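**Progress report to the Metance fund — Sornbridge mending and clothing repair evenings**
12 May 2018
Prepared by Rodica Tănase

Dear Minttu,

We are halfway through the grant and I'm very happy to be writing this one! When we applied, the plan was a monthly repair evening at the Sornbridge hall with two sewing machines and a kettle. We now run every other week, we have four machines (one of them on long loan from the Ghiță alterations shop on Mill Street), and the waiting list for the beginner table is full through the summer.

**Repairs so far**

We have logged 548 repairs since the first evening in December. Trousers are the biggest group by a long way, mostly hems and knees, then zippers, then coats. We did not expect the coats. People had been keeping them in closets for years with a torn lining or a missing toggle, and one winter coat came back to us three times because its owner kept finding new things she wanted to learn to do on it.

The repair slips now ask whether the owner did the work, helped with it, or handed it over. In the first two months nearly everything was handed over. By spring it was close to half and half, and that is the change I care about most.

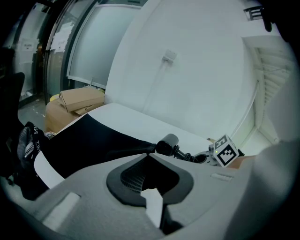
Socks and hosiery have turned into their own corner of the project, and I want to ask you about them. Darning was meant to be a ten-minute demonstration. It now has a table to itself, with wooden mushrooms, a box of wool ends, and a regular group who would happily sit there all night. The hard part is that most of what people wear now is thin, dark and stretchy, and the old wool method leaves a lump you can feel in a shoe. Black with white lettering down the foot is a good test of patience, as the thread has to change color at the edge of every letter or the darn shows from across the room. We have started using a fine nylon blend thread on these and a looser weave, and the results are much softer. I'd like to move a little of the printing money over to buy more of it, if you agree.

**Money**

Of the first payment, 800 dollars was set aside for equipment and 39 of that is left. The big items were the secondhand serger, the steam iron, and proper lamps for the evening sessions. The lamps were worth every cent — you cannot unpick black stitching on black cloth under the hall's ceiling lights, and we had stopped taking dark items after seven o'clock until they arrived. Thread and needles came in under budget thanks to the donated stock from Illura. 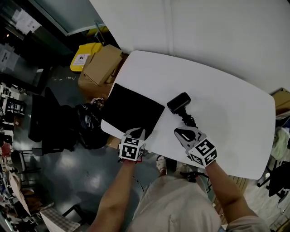 The room itself costs the same as before, and the hall has agreed to hold that price until the end of the year. Insurance went up a little when we added the fourth machine. I've put the new certificate in the folder with the receipts.

**What hasn't worked**

The Saturday morning session for teenagers was too early and too quiet. We had plenty of interest at the school and then very few people through the door. We're moving it to after school, and changing it from "learn to mend" to "change something you already own," which is how the ones who did come were using it anyway (patches, cropped jackets, one very good pair of painted jeans).

The printed guide is also late. The hemming and button pages are done and have been tested on beginners. The zipper pages have been rewritten twice and still lose people at the point where the old tape comes out. I would like to hold the guide back until that section works, even though it means missing the date in the original plan.

**Next six months**

- Train 18 table helpers, drawn from people who started as visitors
- Finish the zipper section and print the guide
- Run two full evenings on coats before the cold weather
- Buy a second walking-foot machine if one turns up at a fair price

Could you let me know about the thread money before our next order goes in? And do come to an evening if you're passing through Sornbridge. Bring something with a hole in it.

With thanks,
Rodica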